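3.2 Window Coverings and Hanging Textiles

The household survey recorded 722 textile items in 80 homes in the Clistwood district. Bedding and clothing made up most of the total, and their handling is treated in Section 4. Coverings and loose cloths kept against walls and windows form a smaller group – one that earlier inventories have tended to count as furniture. Following Vörös and Kocsis, we class them as textiles whenever a fabric part is present.

Mixed pieces were coded twice, once for the main material and once for the trim. Figure 3 gives a case of this kind: a striped bamboo-style blind with patchwork in pink, white and blue along its edge, including a cartoon monkey face, and a long black cloth draped over it. The cloth was entered as a separate item.

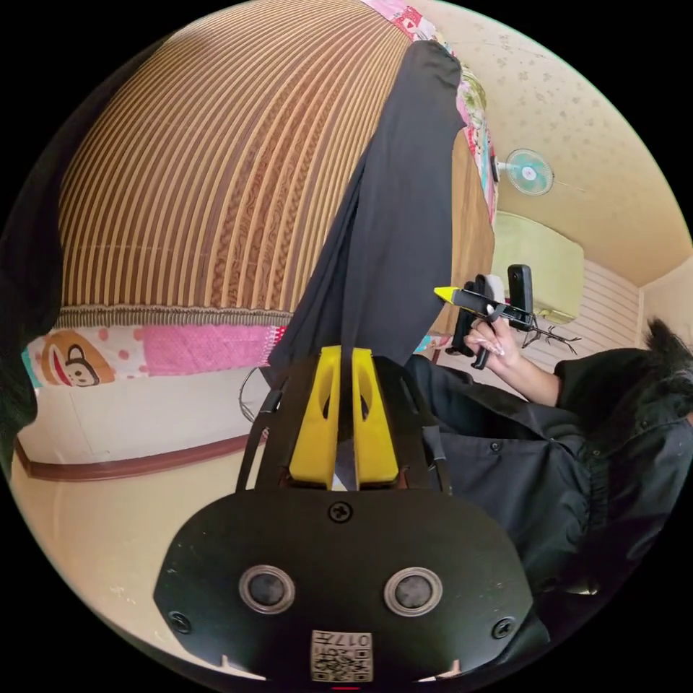 3.3 Coding Agreement

Two coders, Bíró and Sárközi, worked independently on a subset of 400 items. They differed on 10, most of them quilted borders. These were settled by discussion before the final tables were prepared.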